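Akimar Two-Arm Cell, Safety and Upkeep Checklist
Inspection date: 2022-07-09

Welcome back to our little cloud-walled cell! Please take your time with these, and write as much as you like in the comments.

1. Gripper fingers and pads: OK
Comment: I ran a thumbnail down each one, looking for grit or a lifted edge, and came away happy.
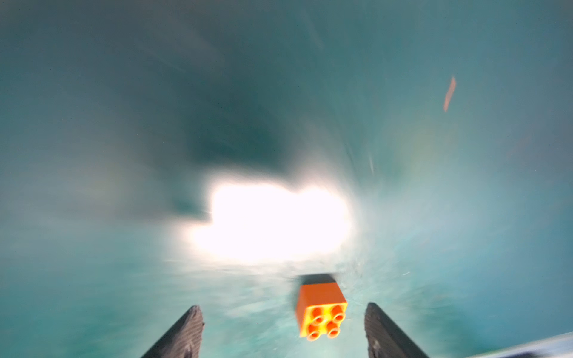
I would still like a spare pair kept in the Tredholm drawer, as we seem to reach for them at the worst moments.

2. Base plates, rail and cables: OK, one note
Comment: All plate bolts checked with the power locked out. Do follow each cable by hand from elbow to wrist, slowly, and feel for stiff spots. 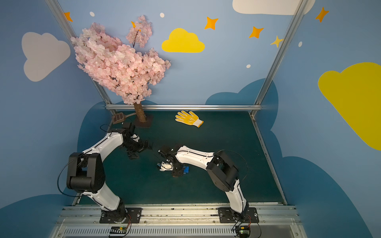 Both arms on the base rail, grippers lowered toward the floor.

3. Work surface: needs attention
Comment: Wiped down, but it wants a proper cleaning.

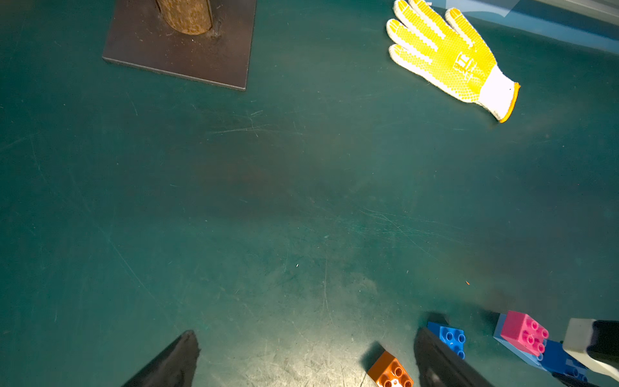
Surface care is the job we all put off, and I'm as guilty as anyone. There is debris on the brown metal plate around the foot of the post, so please vacuum there before wiping, or you'll only drag it across the teal and add to the scratches.

4. Emergency stop and restart: OK
Comment: Pressed 2 times, once for each arm, and both held.

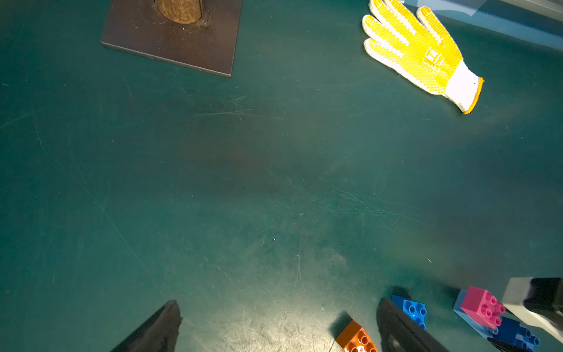

Restart was done at low speed, with the door shut, and I stayed by the button the whole while. Next check is due at 960 running hours.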